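Clevasden Kitchen, Snack Container Check, January

Lids and latches: OK. All of them close with a good click, and the one I grumbled about last month has been swapped out.

Cracks or cloudy spots: OK. I ran a thumb along every rim, which takes a while but I do enjoy it!

Labels: needs work. Shelf 2 still has old ones, and they come off nicely if you soak them in warm water first (please don't scrape, the plastic scratches so easily).

Counter wiped down before food goes out: OK, and thank you to whoever did it so early.

Leftover fries: please toss at closing, however good they look. I know, I know, it hurts me too.

Clear cups: keep them with the food containers for now, until the Reltetti shelf is back up.

Next check: same time next month, after lunch.

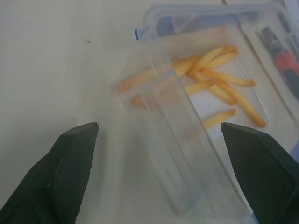 Fries in the blue-latch container, tall clear cup in front.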